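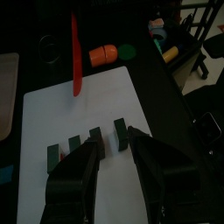 Four green blocks on the white sheet, Wultmont open day, August.

Notes from the open day, typed up the same evening with sore feet. I'm putting down everything I can remember while it's fresh, so apologies for the order (there isn't one).

Doors were at 11 and we had people at the table before I'd finished my coffee. Setup itself was fine. The carts went up in the freight elevator without a fight, Jinine connected on the second try, and both arms homed clean. The only real scare was the projector, which belongs to the building and which I am never touching again. We ended up running the status display off my laptop turned sideways on a stool, and people crouched down to look at it quite happily.

The table got a lot of love this year! Last time we had a poster and a video loop and folks drifted past on their way to the snacks. This time they stuck around, asked for another go, went off to fetch a cousin. The front desk said more than 4000 came through the building, and from the state of my voice I'd say a good share of them came to us. I'd written out a talk of 6 minutes and I don't think I got through it once. Somebody always had a question by the second sentence, so I gave up and just answered things, which was more fun anyway.

Things I got asked all day: is it doing this by itself, how strong is it, could it make a sandwich, and (mostly from parents) what does it cost. I need a better answer to the first one. I kept saying "it depends which mode it's in," which is true and made people's eyes go flat. Next time I'm going to show teleop first, let a visitor drive for a bit, and then switch over to the Plivel policy so they feel the difference. The one family I tried that with got it right away.

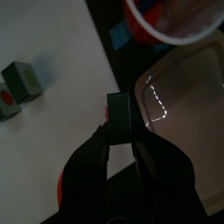
Grip force was the thing I fiddled with most. I'd left the Org settings from our bench tests, and those are tuned for foam, so on hard pieces the fingers came in with a little snap that made the front row flinch. I brought the closing speed down over lunch and it looked much calmer after that, and less like it was angry at the toys. The dark cube, held upright with its top showing above the fingertips, is the grasp I want as our standard for demos: visitors can see what's being held, and you get a clean look at it heading for the tray. I'd also like to keep the two grey cubes with the red and green circles on the left side of the table, same as today, and use the circles for a "which one should it get?" game with the little kids. We only thought of that late in the afternoon and it was a hit.

Trouble, for the record. Jinine dropped the connection 11 times by the log. Every one of them came back without a restart, but the arm just stands there in the meantime and you have to fill the silence. I think it's the room's wireless, and I want to go wired end to end for the next one. Also, the dark cube is a pain on a dark surface. The detector was happy with it over the white part of the table and got moody anywhere else. I don't feel like retraining anything over that, we should just pick a brighter cube for the public stuff.

The rows of blocks were the crowd favorite, no contest. We'd line up four of them standing on end and ask people whether the gripper could get in and take one without knocking over its neighbors. I kept a tally on the back of the sign-in sheet: 17 clean picks before I lost track, and plenty of topples, and I swear the topples got the bigger cheer.
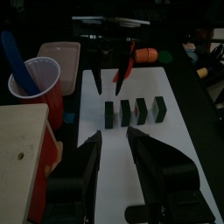 Spacing matters more than I'd figured. With the blocks pushed close together the open fingers brush whatever is next door, and the approach angle can only save you so much. I'd like to cut a strip of card with marks on it so whoever is running the table can reset the row quickly and get the same gaps each time. We were eyeballing it all day and I'm sure that explains a few of the misses. The other fix is a narrower opening on approach, which Plivel supports. I haven't tried it on anything this thin.

Running both arms was worth the extra cart. I was worried about them getting into each other's space, so I kept the keep-out zone generous, and it cost us some reach toward the middle. Could tighten it up a bit. Not on a day with kids leaning over the tape, though!

To do before the next one:
long network cable, plus a spare
card strip for block spacing
save today's grip settings under their own name so they don't get mixed up with the foam ones
bigger print on the sign
ask Wultmont for the room by the stairs again, and a second table for bags and coats
throat lozenges

Logs are on the shared drive in the August folder. I haven't gone through the afternoon ones yet.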